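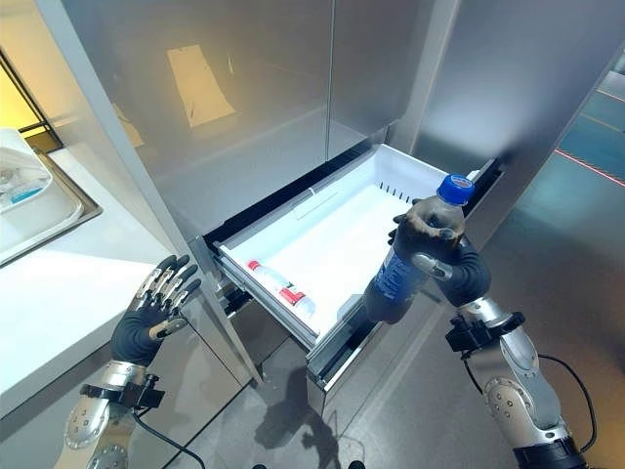 Teaching the bottle-to-drawer task by remote control

Vendors like to say that anyone can teach a robot a household job in an afternoon. I have run the Molteo kit through enough afternoons to doubt it. You can record a usable set of demonstrations for a simple job, though, if you keep the job small and are strict about what you throw away. This page covers putting water bottles into an open freezer drawer with a two-handed robot, driven by a person wearing control gloves.

Before you start

You need the robot, the gloves, the headset and a spotter with a hand on the stop button. Skudmont's quick guide says the spotter is optional. Ignore that.

Start with the drawer already open. I know the finished demo everybody wants has the robot opening it, putting things in and shutting it again. Teach that separately. Our first attempt recorded the lot as one task and most of the takes were spoiled at the handle, long before a bottle came into it.

Use bottles that differ a little. A red cap and a blue cap will do, with different labels. If every take uses the same bottle you will find out later that the robot has learned that bottle and no other.

Step 1. Set the start pose

Bring both hands up on either side of the drawer with the fingers open. Press and hold the left pedal until the tone sounds. Your own hands must match the pose before you let go, or the arms will jump to catch up with you. The software is supposed to smooth this out. It does, mostly.

Step 2. Pick up the bottle

Close the right hand on the neck and shoulder of the bottle. Clear plastic gives if you squeeze the middle, and you can't feel it through the gloves, whatever the brochure says about touch feedback. Lift straight up and pause for a breath.

Step 3. Carry it over the drawer

Go slowly and keep the bottle upright. Leave the left hand open and well away from the drawer, near the counter if you have one on that side. New operators let it drift while they watch the right, and every bit of that drift goes into the recording.

Step 4. Lower, tilt, release

Lower until the base clears the front lip of the bin, tilt the bottle on to its side and open the fingers. Don't drop it from the top. If there is already a bottle in the bin, aim for clear floor beside it.

Steel doors throw a lot of glare into the headset and it is easy to misjudge depth. Move your head before you move the bottle.

Step 5. Stop and mark the take

Withdraw the hand, return to the start pose and press the right pedal. Mark the take good or bad straight away. If you had to think about it, it was bad.

How many takes?

Boutros, the training package we use, suggests 400 for a task like this. We got much the same behaviour from 200 after clearing out the sloppy ones, so I suspect the larger number is there to cover for people who don't check. Record in blocks of 10 and swap operators after 20 minutes — tired arms make wobbly data.

Between takes, move the bottles already in the bin. Leave it bare for some and part-filled for others.

Testing

Run the trained version with a bottle it hasn't met, and stand the bottle a hand's width from its usual spot. Keep the stop button within reach. If it only succeeds when everything is exactly where it was in training, you have a very expensive playback machine and should go back to step 1 with more variety.

Wirine export is covered on a separate page. Save the raw takes first; the converter has eaten ours twice.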